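Progress report to Dosura Fund
Project: Evening rooms for home care workers, Visalberg
Prepared by: Solange Beaulieu, project coordinator
Date: 26/01/2026

1. Situation at the moment

The work on the ground floor of the Rungrueang building is going forward, but slower than we wrote in the plan. The kitchen corner is finished and the water is connected. The electric work was delayed two weeks because the first inspection asked for a new fuse box. This is now installed and we have received the paper from the inspector.

The rent contract is signed for 3 years. The owner agreed to put in writing that we can use the side entrance also after 22.00, and this was important for the workers who finish the late shift.

2. Courses and use of the rooms

While the building is not ready, we hold the language course in the back room of the library. The group is stable. Most participants work in home care for elderly people and their timetable changes often, so we repeat each lesson two times in the same week. The teacher prepared her own material about medicine boxes, phone calls with families and how to write a short note for the next colleague. Participants asked for more practice with phone calls and we changed the plan for January in this direction.

The legal advice hour is less used than we hoped. We think the hour is too early. From next month we will move it to directly after the course.

We also sent a short questionnaire to around 100 home care workers in the district. The answers are still coming in and I will send them separately. What we read until now speaks mostly of unpaid travel time between clients.

3. Rest room

Many workers have a gap between the morning and the afternoon clients and they spend it on a bench or in a bus. For this reason the rest room stays in the project, although it is smaller than in the first drawing. The floor and wall colors are chosen. Furniture is ordered from Zuma, and delivery is promised in four weeks.

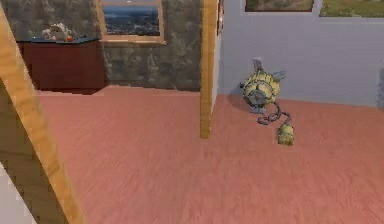
Figure 1. Computer view of a room with pink wood floor, a pale gray wall on the right and a dark mottled wall on the left.

We ask your opinion on the curtains or blinds before we order them. Both offers are inside the budget line.

4. Budget

Spending follows the plan, except for the fuse box. We propose to cover this cost from the line "printing", where we used very little. If you prefer another line, please tell us before the next payment request.

5. Next steps

- Paint the corridor and put up the door signs
- Move the course from the library to the new rooms
- Send the results of the questionnaire
- Find a second person for the legal advice hour

The next report will include the copies of all invoices, as you requested in your last letter.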